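I'd been promising myself a decent cocktail shaker for ages, and last July I finally caved and ordered the Plasora two-piece set from Varkotberg. We do a lot of porch drinks in the summer (a LOT) and my old cobbler shaker had reached the point where the cap only came off if you ran it under hot water and swore at it.

So, the Plasora. It's a big tin and a small tin, both weighted at the bottom, and that's your lot. No built-in strainer, no little cap to measure with. If you've never used this style, give yourself an evening to get the hang of the seal. You set the small tin in at a slight angle and give it a firm smack with the heel of your hand, and the first time I did it I was so timid that I wore half a daiquiri. Second try was fine and I haven't had a leak since, which I'm calling a win!

What I love most is the size. I can shake two drinks at once with plenty of room for ice, and if everybody wants the same thing I can squeeze out three small ones. The tins get frosty really fast too. I did a round of vodka sours with Vidmar, which is the vodka my brother-in-law always brings over, and they came out with that lovely thick foam on top that I could never get out of the old shaker. Same recipe, same lemons, so I'm giving the tins the credit.

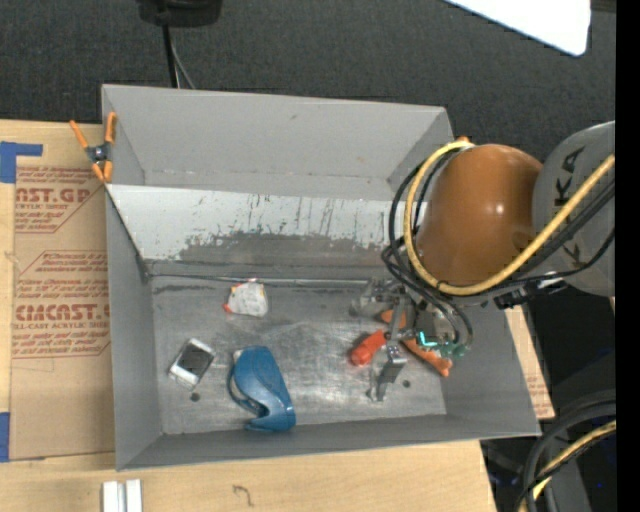 ## The stuff I'm less crazy about

The finish shows everything. Fingerprints, water spots, lemon juice if you leave it sitting overnight (guilty). I dry mine with a soft towel now and it looks okay, but if you want it gleaming on a bar cart you'll be wiping it down all the time.

Also, the jigger that comes in the box is kind of a letdown. The lines inside are so faint that I can't read them once the sun goes down, and the lip dribbles if you pour slowly. I went back to my old Stollelex one after a week. It's ugly and dented and it pours perfectly.

And you do need to buy a strainer separately. I knew that going in, but a friend who ordered the same set didn't, and she spent her first party holding back ice with a fork.

## Would I buy it again?

Yep. We had 12 people over for a birthday and I made drinks for pretty much the whole night, and the tins never got stuck together badly enough to slow me down. When they do grab, squeeze the big one on the side where the gap is and tap it with your palm. Don't bang it on the counter, you'll just bend the rim.

If you mostly drink beer and make one margarita a year, skip it and use a jar with a lid. For anyone who shakes drinks most weekends, I'd give the set a 10 for the tins and a 2 for the jigger. I've already ordered a second pair for the cabin, minus the jigger this time, plus a bag of those big square ice molds that I'll try out next month.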